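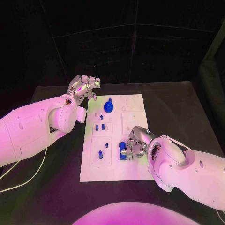

Both arms over the board, pink light

Brangate Horse Forum > Feet and Farriery > Soaking hay for a laminitic cob?

mudandmints
Evening all. My cob came up footy on Friday and the vet says mild laminitis. He's on box rest and soaked hay, but I'm getting two different stories at the yard. One lot say 12 hours in the trough, the other lot say an hour is plenty. He's 14 and a proper good doer, so I don't want to get it wrong – but I don't want him living on brown soup either!

gwynne_cobs
Poor lad. I do mine overnight when it's cold and much less in summer, as it goes sour so fast. Rinse it well and tip the water down a drain, it stinks.

oldgreymare66
I'd disagree with overnight full stop. Mine wouldn't touch it and then I had a hungry pony, and that's a whole other problem. Get the hay tested, then you know what you're starting with.

gwynne_cobs
Fine if you buy a big batch. I get 2 bales at a time from Clollness and they're never from the same field, so a test tells me nothing about next week.

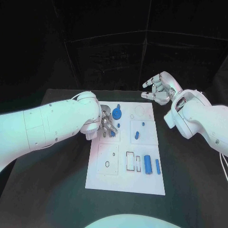 Page 2

mudandmints
Thanks both. Rang the vet this morning and she wants a few hours' soak, and to weigh it dry first (I'd been weighing it wet, whoops). Farrier is out next week.

prumness_lass
Small-holed nets will slow him down too. What are his feet on, shavings?

mudandmints
Shavings, yes, nice and deep right up to the door. He's lying down a lot and looks quite pleased with himself.

oldgreymare66
Good, let him. I still say test the hay.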